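A Three-Sided Fabric Booth for an Indoor Work Area
Project report submitted by Bình Đàm and Jelle Willems
Supervisor: Geert Boersma
10 September 2018
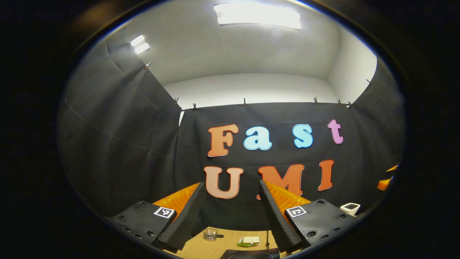

1. Background

The project began with a request from the Stevens teaching building for an enclosed work area that could be put up without drilling or painting. The room has white walls and bright ceiling lights, and students had complained that pale objects were hard to make out against the background. A dark surround was proposed in January and approved by our supervisor shortly afterwards.

2. Materials and method

Heavy black fabric was chosen after comparing 2 samples from Ginance. The lighter sample let too much of the wall show through. The booth consists of three panels, one at the back and one on either side, held along their top edges by small metal clips. The front was left open for access. A narrow strip of wall remains visible above the back panel – this was accepted, as raising the fabric further would have placed more strain on the clips.

Cut-out foam letters were fixed to the back panel to give the booth a name. They read "Fast" in the upper row and "UMI" in the lower, in orange, peach-orange, light blue and pink, each with a thin white border. The "t" sits slightly higher than its neighbours and has not been moved.

3. Results

The total cost was 93 euros against a budget of 100. A questionnaire was returned by 14 students, most of whom found the area less distracting than before. Several asked for the creases in the fabric to be steamed out.

4. Further work

Dušan Stan has suggested adding weights to the lower hems – we support this, provided that the clips are checked first.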